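# Where the Breakfast Things Go

The plates are the easy part. In most kitchens a plate has one place to live, and everyone in the house knows where it is. The trouble starts with the rest of the breakfast table: the pitcher that is too tall for the shelf, the cereal box that stays out until noon, the bowl that has been rinsed and needs somewhere to stand.

Norbert Fodor has been selling kitchen goods in Dimdale long enough to have opinions about all of it. His store, Nikus, takes up the ground floor of an old feed warehouse, and the longest aisle in it is given over to dish racks. He stocks wire ones, wooden ones, folding ones and a heavy two-level model called the Driner that he orders in small batches and always sells out of by February.

"People come in for a rack when they move, and then again when the first one rusts," he says. "The second time they ask better questions."

The better questions are mostly about spacing. A rack with pegs set close together holds dinner plates well and does poorly with anything deep. Cereal bowls slide down between the pegs, lean on each other and trap water in the bottom. A wider row lets a bowl tip forward so it can drain. Fodor keeps a soup bowl under the counter and tells customers to try it in any rack they are thinking of buying. He would like them to bring one of their own, and a few do.

He is less interested in finish. Coated wire looks good for a couple of years and then chips at the joints, usually where two bars cross. Bare stainless steel shows every spot of hard water but can be scrubbed. Either one will last if it is lifted off the counter once a week and the puddle under it is wiped up.

Across the street, Dagim Wubshet runs a breakfast place called Adugna. It has 10 tables and a kitchen not much bigger than the one in a family home. On a busy Saturday he may serve 100 people before lunch, and every bowl has to go out, come back, get washed and be ready again.

His system is built on a basket. Each server carries a plastic shopping basket, the kind with two handles that grocery stores keep stacked by the door. Everything that has to leave the table goes into it, clean or dirty, and gets sorted once it reaches the kitchen. The baskets are light, the holes let spilled milk run out over the sink, and they can be hosed down at the end of the day. He pays $5 apiece for them.

Wubshet tried proper bus tubs first. They were deep and had solid sides, and people filled them until they were too heavy to carry with one arm. A basket fills up sooner. That means more trips, but fewer broken cups, and he thinks he comes out ahead.

He has also moved almost entirely to plastic for the children's tables. Bowls are red, pitchers are blue, and the color tells the dishwasher which shelf they belong on. Tall pieces are washed last so that they don't sit in the rack blocking everything behind them. A pitcher goes upside down at the end of a row with its handle turned out, where a hand can find it.

The same order works at home. Boxes and anything dry should leave the table first – a cereal box that gets wet along the bottom edge will never stand straight again. Then the bowls, then the pitcher. If the rack has a separate piece that lifts out, take it out before loading and decide whether you need it that day. Many people never do, and it spends years taking up room that a saucepan could use.
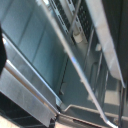
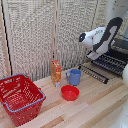

Cleaning the metal itself is a job most of us put off. Fodor recommends a bottle brush for the places where bars meet a frame, and an old toothbrush for the ends of the pegs. Vinegar takes off the white crust. It should be rinsed away within 5 minutes, particularly on a coated rack with chips in it, and the rack ought to be dried with a towel before it goes back.

Plastic needs less attention. Hot water and dish soap will do for a bowl or a pitcher, though a pitcher that has held orange juice should be washed the same morning. Scouring pads dull a glossy surface and leave fine scratches that hold stains from tomato and berries. Wubshet has banned them from his kitchen. He replaces the sponges every Monday and keeps the old ones for the floor.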